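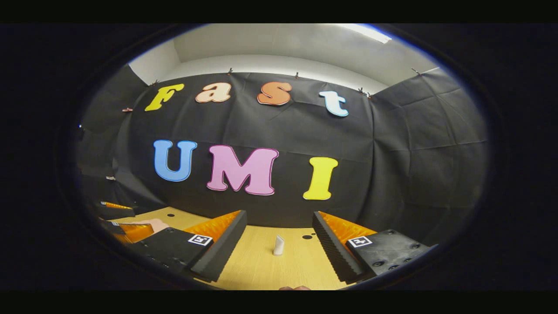 Every January someone tells me that this is the year a machine will clear my kitchen table. I have worked seven years in the laundry of a small hotel in Plamham, and I would like to believe it.

My doubt is about the small things. Picking up one cup that stands alone on a table is a fair beginning. At work I folded 219 towels yesterday, and no two of them came from the dryer in the same shape. My hands knew what to do before I had looked properly. How do you put this into a program?

My colleague Ashraf Kabbaj is more hopeful than me. He says that people can now teach the machine by doing the task themselves, with a gripper in the hand, almost 400 times if needed, and that it learns from this. Maybe he is right – I have seen stranger things come true. But a person who starts with us learns the towels in one morning, and in the afternoon she can also find the lost sock behind the dryer.

So my answer is: not yet. I would pay for a machine that does one dull chore well, and asks for help when it is lost. I would not pay for one that promises the whole house. Let the makers show us an ordinary kitchen after breakfast, with jam on the spoons, and leave the video uncut.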